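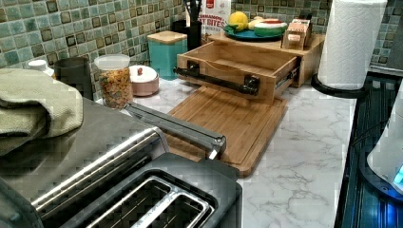 Aufbauregel für Küchenstationen: Fassung 3 gilt ab 27. Januar 2026

Für alle Manipulationsversuche an Küchenarbeitsplatten bei Brereck und im Partnerlabor Gosley ist ab sofort die Fassung 3 der Aufbauregel anzuwenden. Sie ersetzt die Fassung vom November und gilt für Teleoperation wie für autonome Läufe. Die Bearbeitung lag bei Eulalia Montecinos und Santino Sosa, die Freigabe hat Sandrine Mallet erteilt.

Anlass war die Durchsicht von 951 Episoden aus dem Projekt Jara. Bei 52 davon ließ sich der Ausgangszustand der Station im Nachhinein nicht mehr eindeutig bestimmen. Meist fehlte im Protokoll die Stellung einer Schublade oder die Lage eines Textils. Solche Episoden sind für Vergleichsmessungen nicht verwendbar, auch wenn die Aufgabe selbst korrekt ausgeführt wurde.

Was sich ändert

Jeder Gegenstand auf der Arbeitsplatte wird künftig einer von zwei Klassen zugeordnet. Zielobjekte sind alle Teile, die der Roboter laut Aufgabenblatt greifen, verschieben oder öffnen soll. Umgebungsobjekte sind alle übrigen. Die Zuordnung steht im Aufgabenblatt und darf innerhalb einer Serie nicht geändert werden. Ein Toaster bleibt also Umgebungsobjekt, auch wenn der Arm ihn streift; der Kontakt wird als Ereignis vermerkt.

Textilien erhalten einen eigenen Eintrag. Ein gefaltetes Geschirrtuch über dem Toaster verdeckt je nach Blickwinkel Teile der dahinter stehenden Behälter und verändert deren Erkennbarkeit. Festzuhalten sind Auflagepunkt und überhängende Seite. Eine Angabe wie »Tuch vorhanden« genügt nicht mehr.

Elektrische Geräte in der Station, auch solche in der Rolle von Umgebungsobjekten, sind vor dem ersten Lauf vom Netz zu trennen. Ist das aus technischen Gründen nicht möglich, muss die Ausnahme im Aufgabenblatt begründet und von der Stationsleitung abgezeichnet sein.

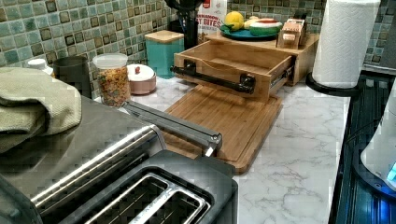 Schubladen und Auszüge

Der umfangreichste neue Abschnitt betrifft bewegliche Möbelteile. Bisher wurde nur zwischen »offen« und »geschlossen« unterschieden. Fassung 3 verlangt vier Angaben:

1. Öffnungsweite, gemessen an der Frontkante in Millimetern.
2. Inhalt. Eine leere Schublade wird ausdrücklich als leer eingetragen.
3. Auflage. Liegt die geöffnete Schublade auf einem anderen Gegenstand auf, etwa auf einem Schneidebrett, ist dieser zu nennen.
4. Griffform und Ausrichtung des Griffs zur Basis des Roboters.

Die dritte Angabe geht auf einen Einwand von Fermín Valdebenito zurück. Eine Unterlage verändert die Reibung und damit die Kraft, die zum Schließen nötig ist. Wer die Werte zweier Stationen vergleicht, ohne die Unterlage zu kennen, vergleicht unter Umständen zwei verschiedene Aufgaben. Die Kraftgrenze für das Ziehen und Drücken von Auszügen beträgt im Regelfall 80 N. Sie ist in der Steuerung zu hinterlegen – ein Eintrag allein im Aufgabenblatt reicht nicht aus.

Kameras am Greifer

Für Handgelenkkameras gilt zusätzlich eine Sichtprüfung vor jeder Serie. Der Arm wird in die Startpose gefahren, und es wird ein Einzelbild gespeichert. Das Bild muss erkennen lassen, welche Bauteile der Station im Nahbereich liegen und welche Flächen verdeckt sind. Senkrechte Teile mit glänzender Oberfläche sind gesondert zu vermerken. An ihnen bilden sich schmale Lichtreflexe, die eine kantenbasierte Auswertung stören können.

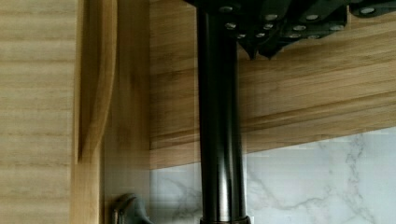 Bild der Handgelenkkamera: glänzende schwarze Säule vor Holz und Marmorfläche.

Das Prüfbild wird zusammen mit der Episode abgelegt und nicht nachträglich zugeschnitten oder aufgehellt. Nach einem Kamerawechsel oder dem Lösen der Kamerahalterung ist die Prüfung zu wiederholen. Munther Boutros weist darauf hin, dass dies auch gilt, wenn die Halterung nur nachgezogen wurde.

Übergang für laufende Serien

Serien, die nach der alten Fassung begonnen wurden, dürfen nach dieser zu Ende geführt werden. Sie sind im Kopf des Protokolls mit »F2« zu kennzeichnen. Eine Mischung beider Fassungen innerhalb einer Serie ist nicht zulässig. Für die Station Tullwood gilt die Übergangsregelung nicht, dort wird nach dem Umbau ohnehin neu begonnen.

Die Formularvorlage liegt im gemeinsamen Verzeichnis unter »Aufbau/Küche«. Das Feld für die Auflage ist als Pflichtfeld angelegt; bei frei ausgezogenen Schubladen ist »keine« einzutragen. Rückfragen zur Kraftgrenze beantwortet Fermín Valdebenito, Korrekturen am Formular nimmt Santino Sosa entgegen.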